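Section 4. Your first shift with the hand-held gripper

I wrote this part for the folks at our Prosville site who used to clear and set the break room tables by hand, me included. The arm takes over the repeat pick-ups in July, and our job shifts to showing it how. That felt odd to me for the first week or so — then I got kind of hooked!

1. Sign in on the Hekach tablet and pick your table.

2. Set the bottle upright on its coaster. Leave the toaster, plates and utensil holder toward the back.

3. Hold the gripper low and bring it in with the jaws open, one on each side of the bottle.

4. Stop before the pads touch. Check that both square markers are clean and facing up.

5. Close slowly, lift, set down, open. Do 18 of these, then take a break (a real one, with a chair).

Note: Pevdale runs 100 pick-ups per shift. We don't, so please don't race them.

Caution: Keep your fingertips behind the black housings while the jaws close. The pads are soft, but they will pinch.

If a pick-up goes badly, keep it and tap Redo on the tablet. Your hours and pay stay the same either way, and the Wednesday table crew still picks its own swaps.

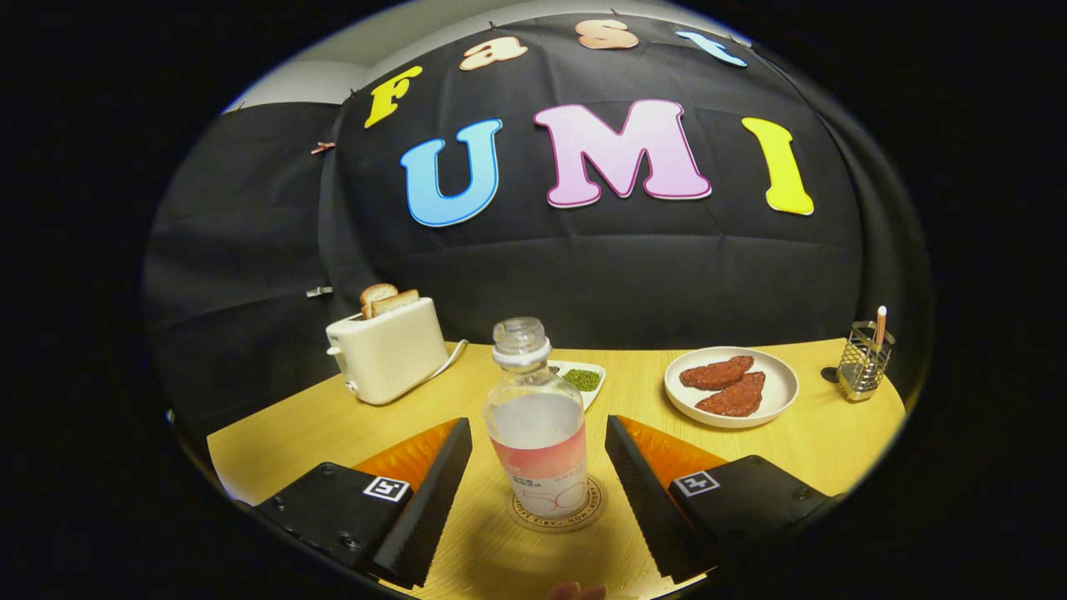 6. When you're done, wipe the pads with a dry cloth, hang the gripper on its hook and sign out before 11.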